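Gripper trials: are the hand-held ones any better?

Members who came to the March open bench at Brasdale will remember the sales talk. The Herier hand-held gripper, we were told, would let anyone with a working thumb record good picking data, and the Solanki would do the same for more money and with a smoother action. We said we would believe it when we had used both for a while. We have now used both for a while.

First, the bill. The Herier cost us £215 with its camera mount. The Solanki was £460, and the mount was extra. For that difference you would hope for a gripper that is twice as good, and it isn't. It closes more evenly and it is kinder to the wrist. Its fingers are also so bulky that on small items you are guessing where the tips are. The leaflet calls this "confident contact". Our members had other words for it.

We have been trying them on small, awkward household things, leaving out the foam cubes that every maker seems to use in its videos. A cube will forgive almost anything. Thin handles are a fairer test, and make-up brushes have turned out to be a nasty one: slim, glossy, tapered, and quick to swing round if you take hold too far from the balance point. 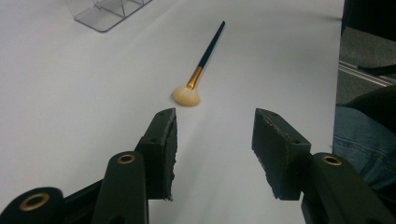 Fan brush on the white table, fingers open. Note the state of the foam pads.

The pads are my main complaint. Both makers describe their foam as hard-wearing, and neither will say what that means in hours. Once it starts to crumble, the grip changes from one session to the next, and any comparison you were making goes with it. A spare set is £10, which sounds fair until you learn that it covers one pair of fingers and no glue.

As for the claim that recordings made by hand carry straight over to an arm, I remain to be convinced. We ran 2 sets through the Flesside controller. One went tolerably. The other closed early on nearly every pick, and the support desk suggested we collect more data. They always do.

For now I would buy the Herier, budget for pads, and ignore the brochure. Anyone who disagrees is welcome to bring their own brush. Both grippers are in the grey cupboard and can be signed out for a fortnight at a time. Please put the batteries back on charge.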